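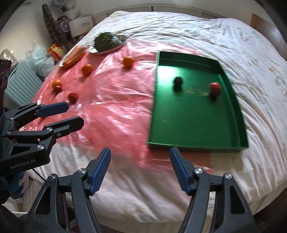

Two-handed produce task, blue pads on both grippers, ridged on the near one.

Progress report, June
Hand-held gripper comparison, Durndale project
Prepared by Ottmar Dreßler for Eradska

This report covers the second work period. The aim was to compare two fingertip pads on the hand-held parallel grippers and to settle on one before recording moves to the Skadcombe site. We also had to decide how to set up the wrist cameras. The first question is answered. The second is partly answered.

Work done

We recorded 1,646 usable pick-and-place runs in the period. Each run is one item picked up and set down in the target tray or on a plate. Runs were split between the ribbed pads and the smooth pads supplied by Beneš. The operators switched pads at the start of each session and used the same pad on both hands.

The item set is fruit and vegetables, including oranges, tomatoes and leafy greens. We worked on soft surfaces as well as on tables, as agreed after the last report. A plastic sheet over bedding gives under the fingers and throws a lot of glare, and both turned out to matter more than the shape of the item.

Pads

The ribbed pads held better on round fruit. Most of the drops with the smooth pads came in the first moment of the lift, when the item rolled out toward the fingertips. Operators using the smooth pads made up for this by squeezing harder, and we lost a number of tomatoes that way.

On leafy greens there was little to choose between the two. The ribbed pads are slower to clean. Juice dries in the grooves and has to be brushed out, so we added 12 minutes to the end of every session for cleaning.

One set of smooth pads began to peel at the lower corner. Beneš has replaced it without charge.

Cameras

The wide lens keeps both fingertips in view through the whole opening range, and it often picks up the other gripper too, which helps when we line up the left and right recordings. Glare from plastic and from glossy trays is still a problem. Fixing the exposure before the session helped. Turning the room lights down did not, and we have stopped doing it.

Cable wear was the main cause of lost time. Four cables failed near the connector. We now leave more slack at the base of the handle and tape it down, and there have been no failures in the sessions recorded that way.

Changes to the plan

We had planned to test a third, softer pad. The samples arrived too late to be used and will be tried in the next period if there is time. Each operator's session has been shortened to 90 minutes. Grip marks and missed closes went up toward the end of the longer sessions, and the operators reported sore thumbs.

Next period

Ribbed pads will be used for all recording at Skadcombe. The smooth pads will be kept as spares. We will test a matte tray against the glossy one and report the share of recordings lost to glare in each case.

Spending is within the approved amount. We ask that the money set aside for the third pad be carried over, and that part of it be released now for spare cables. A reply on the cables is needed before the equipment is packed for the move.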